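Buying the arms last: how a small kitchen-fitting firm is planning for robots

Saturday, August 19, 2023

Chak-lun Peng keeps his equipment budget on one sheet of paper, printed on both sides. The front lists what he would buy if the board at Curnent said yes tomorrow. The back lists what he wants to know first, and the back is longer.

Curnent runs furnished rental apartments in Ciltdale, 117 of them at present, most with a full kitchen and an eating area. Peng is in charge of operations, and that covers everything from mattresses to smoke alarms. In March he was asked to work out whether the company should set aside money for mobile robots with two arms, to reset kitchens between guests. That means clearing the table, putting the small things back and wiping down.

"The question I was given was how many robots," he said. "I went back and asked if I could have a different question. I wanted to know what we would have to own before the first one came through the door."

His answer so far is a good deal of computing time and one part-time contractor. The contractor is Yao-tsung Poon, who builds simulated rooms and runs robot models through them. Curnent pays her by the month. The two of them meet over a shared screen, go through the latest runs, and then Peng changes the sheet.

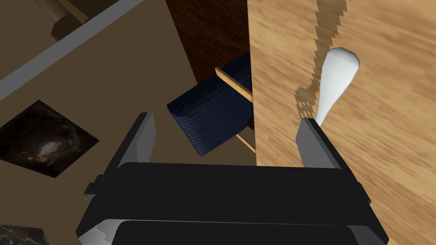

Grippers were the first line to be argued over. Peng had a figure from one supplier for a plain parallel gripper and another, much higher, for a hand with several jointed fingers. He had assumed the work would need the second. Poon asked him to list what guests leave out, and the list was mostly small tableware. She has spent a lot of time on objects like the white spoon lying on the wood panel next to the right finger, because thin things on flat surfaces are where a cheap gripper is usually in trouble. "A cup is easy to budget for," Poon said. "Cutlery is where you find out if you bought the right fingertips. I told him to price the plain gripper and put money beside it for three or four sets of tips, and leave the fancy hand alone for a year."

Peng did that. The fingertips now have their own line, under consumables, and he expects to be asked about it. He compares them to vacuum cleaner belts. The company has never bought a machine for housekeeping that did not also need a drawer of parts, and he sees no reason to think this one would be different.

The number that surprised him was floor space. He had been planning around the weight and price of the machine and had given little thought to its width. Curnent's older kitchens were laid out for one person standing up. A base with two arms takes up more room than that, and it needs the room in front of the refrigerator and beside the table, which in many of the apartments is the same patch of floor.

"I went out with a tape measure after the first set of runs," he said. "I did 17 apartments in two days. There were some where I would have to move the table, and a couple where I would have to get rid of it. Nobody had put furniture in a robot budget before, so I had to make up a category."

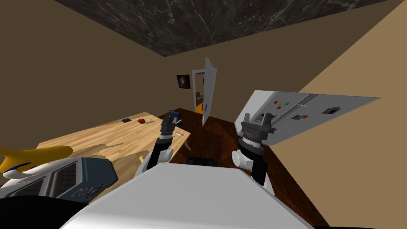
A run in one of Poon's simulated kitchens, with one arm by the table and the other in front of the refrigerator.

Poon builds the rooms with more in them than Peng first thought necessary. He asked her early on if she could save hours by leaving the refrigerator door bare and the table tidy. She said no, and he now agrees with her. A vendor's demonstration usually takes place at a clean table under good light. His apartments do not look like that at eleven in the morning.

"If he is going to spend real money based on these runs, they should annoy him a bit," Poon said. "Put things on the table. Put things on the fridge. Leave a door open. Then when a salesman shows him something, he knows what to ask for."

The two do not agree about everything. Peng would like the simulation work to end with a yes or no. Poon thinks it should carry on at a lower level after a purchase, so that new furniture and new layouts can be tried on the screen before they are tried in a building. She has asked for 40 hours a month. He has written in half of that, in pencil.

They also differ over cameras. The base price of the system Peng likes best, a model called the Skero, includes a camera on each wrist. An extra one mounted higher up, looking over the whole work area, costs more. He had crossed it out. Poon asked him to sit through a batch of wrist views before he made up his mind.

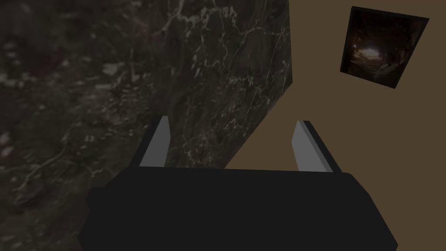 He put the line back in the next morning. "When the hand is close to something big, you get a very good look at that one thing," he said. "I kept asking her where we were in the room, and she would have to check. I can pay for one more camera. It is cheaper than a repair."

Repairs have a page to themselves. Peng asked each supplier the same thing, which was how long he would be without the machine if an arm failed on a Friday. He got one clear answer, from Lo, a regional dealer that keeps spare arms in its own warehouse. The others referred him to a service plan. Lo is not the cheapest, and Peng said that he had stopped looking at its price alone once he had that answer in writing.

He has also learned to ask what is left out of a quote. Chargers were missing from one. Shipping was missing from two. Training for staff was included in all of them, but in each case it was a single visit, and Curnent's housekeeping crew works in shifts, so a single visit would reach perhaps half of them. He now adds a second visit to every quote before he compares it with the rest.

Staff time is the part of the plan he is least sure of. The company does around 200 kitchen resets in a busy month. Peng does not expect a robot to take over many of them in the first year, and he has told the board so. He has budgeted for a person to be present at every one the robot does. On paper that makes the first year look expensive.

"It is expensive," he said. "I would sooner show them that now. If I hide the person, someone will find her later and ask why she is on the payroll twice."

Poon's current work is on corners. Several of the apartments have a dead end past the kitchen where two walls meet and there is not much space to turn, and she wants to know how close the arms can be brought in there before the planner gives up. It affects the order directly. The Skero comes with a choice of two arm lengths, and the arms cannot be swapped later without sending the whole unit back. 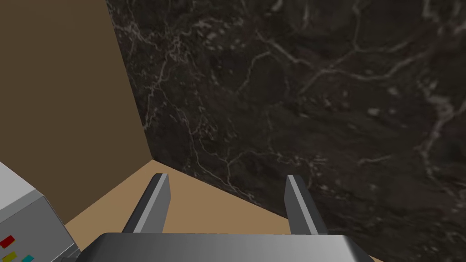 Open gripper facing a corner where a brown wall meets dark marble.

Peng was leaning toward the longer arms, mainly because of the deep counters in the newer buildings. After seeing the corner runs he has asked Lo for a price on both. Poon would take the shorter pair and accept that a few counters will have to be finished by hand. She has more runs to do before she will put that in a report.

There is some pressure on the timing. The dealer's quote is good for a limited period, and the board sets its equipment budget for the coming year in the fall. Peng plans to ask for one unit, two sets of spare fingertips at the start with money held back for more, the overhead camera, a second training visit and the simulation contract. He will ask for the furniture money separately, under building improvements, where he thinks it has a better chance.

He was asked what he would do if the board approved the robot and turned down the rest.

"Then I would ask them to wait," he said. "I can use the rest of it without the robot. I would get wider kitchens and a good set of floor plans. I can't use the robot without the rest of it."

The sheet was due for another revision that afternoon. Poon had sent a new batch of runs overnight, and Peng still had to find out whether the quote for the shorter arms included the chargers.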